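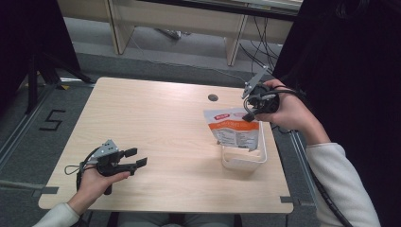

Issue 18

By Veerle Vanhove – August
Reading time: 2 min

Ticket: compost in tunnel 2 stays too wet after filling, with a smell of ammonia.

Hendrik Peeters weighed 1,000 kg of straw for the batch, as the formula says. The chicken manure came from Ovberg and was fresher than usual.

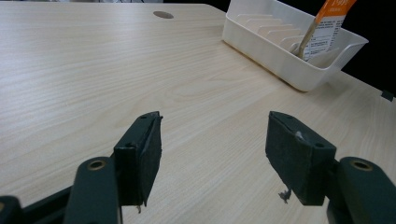 We turned the heap again and added gypsum. The next morning the smell was weaker, but water still came out when I pressed a handful – so no spawn yet.

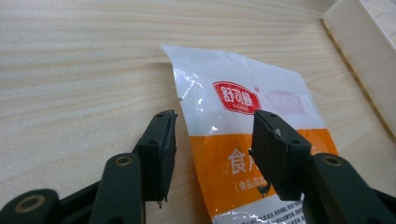

Substrate and Spawning

Status: open. Lucie Sawatzky will test the moisture again before noon.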